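Course Materials > Automation Planning > Handouts
Search this site Search Go
October 30, 2021
Posted by Špela Ionescu

Session 4 notes – budgeting for a data collection setup

Rough notes, I'll clean up the spreadsheet part later. Bring your own draft budget to the next session, even if half of it is blank.

Where we left off: the Roltia case. Small lab, wants to train an arm to pick up and move everyday items. They had the arm quote and nothing else. The quote is never the budget! Write that at the top of your sheet.

Cost groups to use (same ones as on the template):

- capture hardware: hand-held grippers, cameras, markers, mounts
- compute and storage
- people's time
- room and furnishings
- spares and wear parts
- shipping, duty, insurance

Most drafts I got back in September had the first two filled in nicely and a zero for the rest. Stojan's group put in people's time but at a student rate for work that needs a trained operator. Fix that.

Capture hardware first. Decide one-handed or two-handed before you ask for any quotes. Two-handed is not just double – you also get more calibration time, more cables, more charging, a second set of spares. If a task can be done with one hand, price it that way and put the other as an option line. Vendors will quote the pair by default. Ask for the single price in writing.

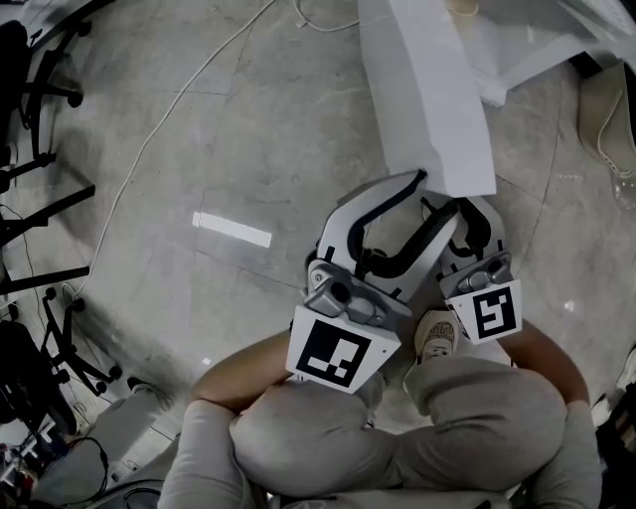 Spares are where small budgets go wrong. Fingers and pads wear first, so ask each vendor whether the pad is sold seperately or only with the finger. Clemano sells theirs alone, Wetau only as a full finger assembly, and over a year that changes the total a lot. Look at the curved fingers on the pair in use, white-gray with a black inner pad, tips closed on the end of one long white piece. Pad and finger are two lines on your sheet until a vendor tells you otherwise. Same for the printed marker plates, one on each gripper – cheap to reprint but somebody has to re-check the calibration after, so the cost goes under people's time and not hardware.

Worked numbers (from the Sharifi exercise, dollars):

Spares allowance, whole project: 1000
Planned operator sessions: 43
Operators: 2
Lead time on replacement fingers: 4 weeks

Read the lead time line again. If a finger breaks in the second week and you have none on the shelf, you pay two operators to wait or you rework the whole schedule. Either one eats the spares allowance. So the question isn't what a finger costs, its what a month without one costs. Put that figure in the notes column, your reviewer will ask.

Room and furnishings. Floor tasks need clear floor, knee pads if people are down there for long, and cable covers. Table tasks need a table nobody else is using. Sounds silly. Ljubica Trajkovski had a project lose its bench to another department halfway through and the line for renting one wasn't there.

Posture and breaks: operator time isn't recording time. Plan for rest, setup, re-dos, file checks. Crouched work goes slower than standing work. Use separate session lengths for each in the template, don't average them.

Storage – raw footage plus a backup copy plus the processed copy. Three copies, priced for the full retention period. See Slavica Vukadinović's sheet from session 3, the second tab.

Buy or rent? Quick rule for this course only:
Under one season of use, get a rental quote too.
Software license tied to the hardware, check what happens when the rental ends.
Never rent wear parts, you'll end up paying for them at return anyway.

For next time
1. Finish the template, all six groups, no zeros without a note.
2. Two vendor quotes for grippers, single and pair.
3. One paragraph on your longest lead time item and what you do if it's late.
4. Read the Wetau warranty pages, esp. what they call "normal wear".

Send drafts to me or to Ermira Stojanović, not both. PDF or spreadsheet, either is fine, just put your group name in teh file name.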